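Juin
Par la rédaction

Une salle commune pour ranger et trier le matériel de camping

L'association Anis ouvre ce mois-ci au public sa salle de prêt de matériel de plein air, installée au rez-de-chaussée de l'ancien dépôt Rolard. Les habitants du quartier peuvent y emprunter des tables, des sièges pliants et des lampes pour une durée de 3 semaines au maximum. L'inventaire de départ compte 363 pièces, issues en majorité de dons.

Le local, qui servait auparavant de réserve à l'entreprise, a été remis en état au printemps. Les travaux et l'achat des rayonnages ont coûté 3873 euros, financés par une collecte et par la vente d'anciens meubles de bureau. Rolard met les lieux à disposition pour une durée de deux ans, renouvelable. L'électricité reste à la charge de l'association.

Le prêt est gratuit pour les adhérents. Les autres emprunteurs versent 2 euros par objet, quelle que soit sa taille. Une caution est demandée pour les tentes familiales et pour les réchauds, qui ne sont remis qu'à des personnes majeures. Les réservations se font sur place, à l'ouverture, ou par téléphone le matin.

Les tables pliantes sont les articles les plus demandés. Anis en possède de plusieurs formats, dont des modèles longs à lattes, montés sur un piètement métallique. Elles doivent être rendues essuyées, les pieds repliés et la housse fermée. L'association demande aussi de vérifier les embouts en plastique avant le retour, car leur perte rend le piètement instable. Des embouts de rechange sont vendus au comptoir.

Au retour, chaque objet passe par un poste de contrôle. On y ouvre la table pour examiner les articulations, on secoue les tissus et on vide les sacs, dans lesquels restent souvent des emballages de biscuits ou des morceaux de carton. Une poubelle est placée au pied de la table pour recevoir ces petits déchets. Elle est vidée chaque soir. Les piles et les cartouches de gaz ne doivent pas y être jetées et sont à rapporter en déchetterie.

Les textiles suivent un autre circuit. Plaids, coussins et sacs de couchage sont confiés à la laverie Abeysekara, qui applique un tarif réduit et les rend sous 3 jours. Pendant la haute saison, ce délai pourra être allongé. Les pièces trop usées sont découpées en chiffons pour le nettoyage des tables.

Un atelier de réparation complète le service. Il porte le nom de Drurnent, celui d'un ancien magasin de sport de la même rue, dont l'association a récupéré l'établi et une partie de l'outillage. On peut y remplacer une latte fendue, un œillet ou une fermeture à glissière. Les pièces sont facturées au prix coûtant et le temps passé n'est pas compté. Les matelas gonflables ne sont pas pris en charge pour l'instant, faute de bac assez grand pour repérer les fuites.

La salle est ouverte l'après-midi, de 14 heures à 18 heures 30, avec une interruption pendant la première quinzaine d'août. Les dons de matériel sont acceptés aux mêmes horaires, à condition que les objets soient complets et propres. Les glacières électriques et les parasols de plus de deux mètres sont refusés par manque de place. L'accès se fait par la cour, où quelques minutes de stationnement sont tolérées pour le chargement.

À la rentrée, Anis prévoit d'étendre le prêt à la vaisselle pour les fêtes de voisins. La liste des articles disponibles sera affichée à l'entrée et mise à jour chaque mois.

Recevez l'actualité locale par courriel : inscrivez-vous à notre lettre d'information. Vous pouvez vous désabonner à tout moment.
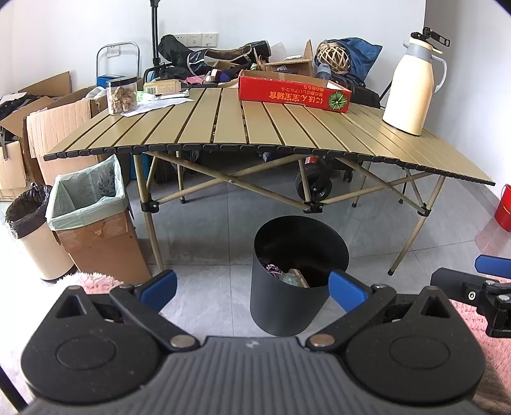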